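How a Computer Remembers

A computer has two kinds of memory. One kind is fast and short. The other kind is slower and long. Both are needed.

The fast kind is called RAM. It holds the things the computer is using right now, such as the game on the screen. When the power goes off, RAM loses everything in it.

The slow kind is called storage. It is kept on a drive. A drive holds its contents with the power off, so a story saved on Tuesday can be opened in February.
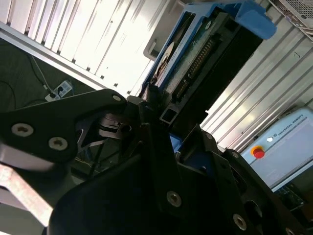
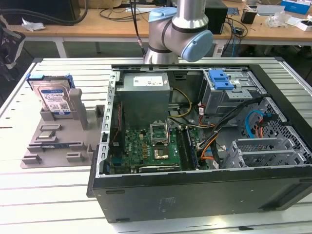
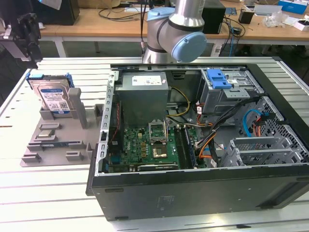 All memory is made of bits. A bit is either 0 or 1. Eight bits make one byte, and one byte can hold one plain letter. The word "cat" needs three bytes. RAM comes on thin modules that stand in slots on the main board. The blue one in the third picture is a memory module, and the dark slots alongside it are empty. An empty slot can often take another module, which gives the computer more room to work.

Every byte in RAM has an address, which is a number. Suppose the computer puts the letter K at address 386 and the letter M at address 704. To get the K back, it asks for address 386. It does not have to read the bytes in between. This is called random access, and it is where the letters R and A in RAM come from. The M stands for memory.

Try it: write one letter on each of 10 cards and number the backs. Lay them out with the numbers up. Ask a friend to call a number, then turn over that card only.

Text by Brittany Leclerc | Contact | © Mivosard Learning | Back to top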